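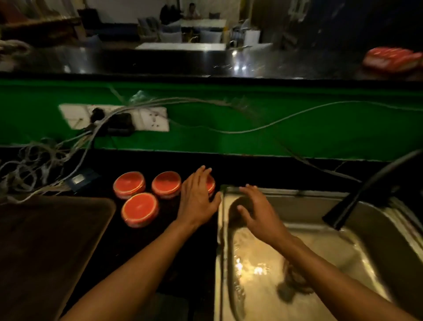
Theano Tzavaras told us she had stopped seeing the jars years ago. They stood beside the tap, she said, as they had in her mother's kitchen, and she could no more say why they were there than why the spoons were in the top drawer. Remarks of this kind came up in most of our interviews, and they set the problem for this section: how to study the placing of everyday things when the people who place them rarely think about it.

Figure 3. Kitchen counter and sink, with lidded round containers kept next to the basin.

4.2 Storage beside the sink

We use the term "wet edge" for the part of the counter that meets the sink. In small kitchens this strip does several jobs. Washed items are set down on it, hands rest on it, and food is cut or mixed close to it. Housekeeping manuals usually advise keeping it clear. In the 28 kitchens we visited, that advice was seldom followed. Residents kept containers, boards, cloths and small appliances there, and many of these stayed in the same place between our first visit and the second one in November.

Figure 3 shows a common arrangement. Round containers with orange-red lids stand together on the counter to the left of the sink, and a large dark tray or cutting board lies further along. One hand is flat on the counter with its fingertips against a container, while the other is held in the thin stream from the faucet. The distance between stored goods and running water is less than the width of a person's shoulders. A white power strip is mounted on the green panel behind the counter, and its cables share the surface with the containers and the board.

Three points came out of the interviews. First, residents judged closeness to water by the lid and not by the contents. A container with a lid that fit well was described as safe anywhere. Pantelis Kouris kept salt, coffee and dried beans within reach of the tap but would not put an open bowl of onions there. When asked how far splashes traveled, he pointed to a spot well past his own salt jar. Other residents gave similar answers, and we did not find that a wider splash zone went along with fewer things stored inside it.

Second, matching containers were moved less than mixed ones. Residents who owned a set tended to treat it as one object. They wiped around it, and if space was needed they pushed the whole group back toward the wall. Mixed jars were handled singly and ended up in different parts of the kitchen. Ivars Jankauskaitė had begun with a full set, broken one, and replaced it with a jar that did not match. The new jar went into a cupboard within a week and stayed there.

Third, the position of outlets mattered more than we had expected. Rental kitchens in the Makham district often have a single wall outlet above the counter, and residents extend it with a power strip. Once the strip is fixed in place, kettles and chargers gather under it, and dry storage is pushed along the counter, in several homes toward the sink. We coded 767 object placements in all, using the categories set out in Section 3. In the homes with one counter outlet, the containers nearest the basin were usually those that had no other flat surface left to stand on.

The third point has a practical side. Advice to move electrical items away from water, or food away from splashes, assumes there is somewhere else to put them. Panagiotis Vlachopoulos, whose counter had the shortest usable length in the sample, had tried a wall shelf and taken it down again when it blocked the light over the sink. He had since gone back to the counter.

The interviews do not tell us how these arrangements change over longer periods. Two visits are enough to show that a jar has stayed put, but not how it came to be there. Section 4.3 turns to the drying of dishes, where residents had much firmer opinions and often disagreed with others in the same household.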